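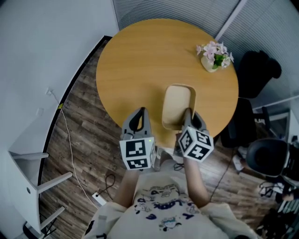

Taking part in the Griresham Shared Meals Study

We are looking for 50 people who live in or near Griresham and eat at least one meal a day with somebody else. It does not matter who that is. You might eat with a partner, children, a lodger, a neighbour or your mother on the other end of the sofa. The study is about how households decide what to eat, who cooks it and what happens to the food that is left over.

The study is run by the food and housing team at Lundadard and led by Ingrid Dunleavy. It follows a postal survey that 289 households in the area filled in last year. The survey told us a fair amount about what people buy and very little about what goes on between the shopping bag and the plate, so this time we want to hear it in people's own words.

## What you would be asked to do

There are three parts.

1. **A first interview.** This takes an hour to an hour and a half. It can be at your home, at our rooms on Tumard Street or by telephone. We will ask who lives with you, how you shop, what a normal evening looks like and whether this has changed since you moved in.
2. **A meal diary.** You keep this for 13 days. For each main meal you write down what was eaten, who made it, who was there, where you sat and what was left. Most people need five to ten minutes a day. The diary is a paper booklet, but you can have it as a file if you would sooner type.
3. **A second interview.** This is shorter, usually forty minutes, and takes place in November. We go through the diary with you and ask about anything we did not understand.

You do not need to cook anything special or change what you buy. Beans on toast is as useful to us as a roast. If you miss a day in the diary, leave the page blank and carry on with the next one. Please don't fill it in from memory a week later.

We will not weigh your food, look in your cupboards or comment on your diet. We are not able to give advice on nutrition, allergies or weight.

## Who can take part

You can take part if you:

- are 18 or over
- live in Griresham or one of the villages on the Guérin bus route
- share a main meal with at least one other person on most days
- expect to be at the same address until the end of November

You do not have to own your home. We would particularly like to hear from people in shared rented houses, people who work nights and people who have moved in with relatives in the past two years. These groups hardly appeared in the postal survey.

Only one person from each household needs to sign up, but everyone who regularly eats with you should know about the diary. There is a one-page sheet to show them. Adults who don't want to be mentioned can be left out, and you would simply write "one other" for that person. Children should be put down by age only.

We can't accept people who work for a supermarket head office or for a food delivery company. Shop floor staff and drivers are welcome.

## Payment

You will receive £20 after the first interview and £40 once the diary has come back and the second interview is done. Payment is by bank transfer or shopping voucher, whichever you choose on the form. If you leave the study part way through, you keep anything already paid.

Bus fares to Tumard Street are refunded, as is parking if you bring the ticket. If you need to pay someone to look after a child or a relative during an interview, tell us beforehand and we will agree the cost with you.

If you receive benefits, the payments may need to be declared. We can supply a letter saying what they were for.

## What happens to your information

Interviews are recorded as sound only and then typed up. Names, street names and workplaces are taken out at that stage, and the recordings are deleted when the typed copy has been checked. Diaries are kept in a locked cabinet and destroyed two years after the study ends - you can ask for yours back instead.

Short passages from interviews may be quoted in the final report, under a different name. You can tell us at any point before the end of November that you want something taken out. After that the report will be in draft and we can't promise to remove single quotations.

The report will be free to read. We are also writing a short leaflet, which will go to 2000 addresses in the area, and everyone who takes part will be sent a copy first.

## Getting to us

The interview rooms are on the ground floor, with a level entrance from the car park side. The front door on Tumard Street has two steps. There is an accessible toilet next to reception. Interviews can be booked in the daytime or the early evening.

We can arrange an interpreter for either interview if you ask when you sign up. The diary can be kept in any language you like.

## How to sign up

Ask for a form at the Lundadard front desk or at Griresham library, where they are kept behind the counter with the bus timetables. Fill in both sides and hand it back at either place. If forms are a nuisance, leave your name and telephone number at the desk and we will ring you and fill it in together.

Karthikeyan Gowda deals with bookings and will contact you within two weeks to say whether you have a place. If more people apply than we can take, we will choose so that there is a mix of ages, household sizes and types of housing. Those who don't get a place will go on a reserve list - some people always drop out before the diary starts, so it is worth saying yes to this.

Signing the form does not commit you to anything. You will be given a consent sheet at the first interview and can decide then.

Notice issued July 8, 2021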